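The Standard

Rule one, gloves on before you touch anything. Rule two, the object starts on the white board and it ends on the white board. Rule three I had to look up again, even though I'd signed for it.

The binder at Grudora was 76 pages. It lived on a hook by the curtain and smelt of someone's soup.

I came in on the Sunday shift. Quiet. Good money, if you hit 200 clean takes. Clean meaning: no talking to the object. No tapping. No fidgeting between start and stop. Both hands doing something, always, becuase the machine at Zarkthorpe would learn whatever we gave it, and if we gave it a lazy left hand it would have a lazy left hand for good.

Page 31. Handle every object as though it belongs to somebody.

That was the one I kept going back to. Who wrote that? The rest was all cable slack and strap tension and wipe down at the end. Then that, stuck in the middle, no number.

So I tried it. Slowed down. Turned things over the way my mum turned things over at a jumble sale, looking for the crack. My count dropped. A message came through from the office. Pace, please. I wrote back page 31. No answer.

By four o'clock I'd stopped looking at the clock. Arms aching, neck worse. Start. Pick up. Turn. Put down. Stop. Somewhere in Zarkthorpe there'd be a kitchen, I thought, and a thing with arms in it, and an old woman's bits and pieces on the side. It would pick them up like I did. Or like the man before me did, who threw.

Start.

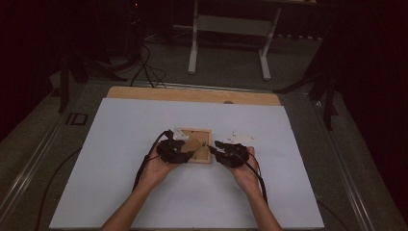
Small wooden things, mostly, on my list.
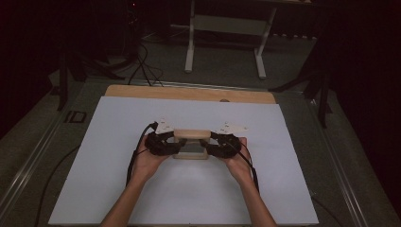
Stop.

The reply came when I was hunting for my coat, on the little speaker over the door. Page 31 isn't in the new edition, Asitness said, we took it out in April, it couldn't be measured. You can keep doing it if you like. Just do it faster.

I took the binder home under my jumper.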